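Rallow hand-held gripper kit: my gallery from a month of laundry

I've had the Rallow kit from Lerkira on my bench since December, and people keep asking me what it's like to live with. So I'm putting up a gallery page with a few notes, which is easier than answering the same email over and over. I paid for mine (the two-finger version, black with the orange insert), and I'm not getting anything for writing this.

My project is clothes. I want to collect enough hand-guided folding and untangling to train a small arm to do it, and I figured the nastiest laundry I own would be a fair test of the kit. T-shirts are easy. Jeans are stiff and heavy, they twist into a rope the second you look away, and they hide their own corners. I love them for this!

My goal is 2000 clips before summer. I'm at 175 right now, so yes, I have some evenings ahead of me. A good session gets me 37 or so before my wrist wants a break, and I've learned to listen to my wrist.
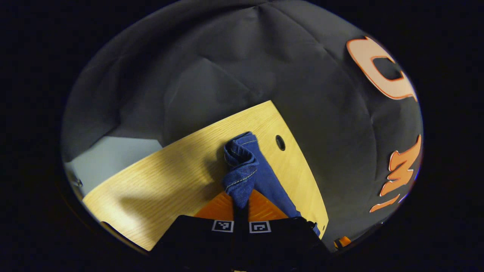 The grip is the part I was most worried about, coming from a Plinine starter set that dropped anything thicker than a dish towel. With the Rallow I can pinch a doubled-up bit of denim and lift without squeezing like my life depends on it. Waistbands are still a pain, and I usually go for a leg first and work back from there. The ribbed orange piece behind the fingers is easy to wipe down, too, which you'll care about once the lint builds up (and wow, does it build up).

The view is very wide and very round, with black all the way around it. It bends straight edges, so a plain wooden board looks like it's sliding off somewhere. That bugged me for two days and then I stopped noticing. What I like is that I never lose the cloth, even when I'm working in close.

Each finger has a square black-and-white marker on its front face. The software uses them to work out how far the fingers are open, so keep them clean and don't let a sleeve drape over them. I did that for a whole evening and had to toss 12 clips. My own fault, the manual says it in bold.

A few odds and ends for anyone about to order:

Setup took me one evening, including a firmware update that failed once and then went fine.

The cable is too short. I bought a longer one the same week.

Dark cloth behind the work area is good for cutting glare. Mine is wrinkled beyond saving and it hasn't mattered.

Left-handed friends tell me the trigger is fine either way around.

Görtz sells softer finger pads that are supposed to fit. I have a pair on order and I'll add a note when I've tried them on something slippery.

Would I buy it again? Yep. I'd want the longer cable in the box and a lighter body, and I'd still pick it over the Plinine for anything made of cloth. Next up is a fitted sheet, so wish me luck, and drop me a line if you've got a method for those.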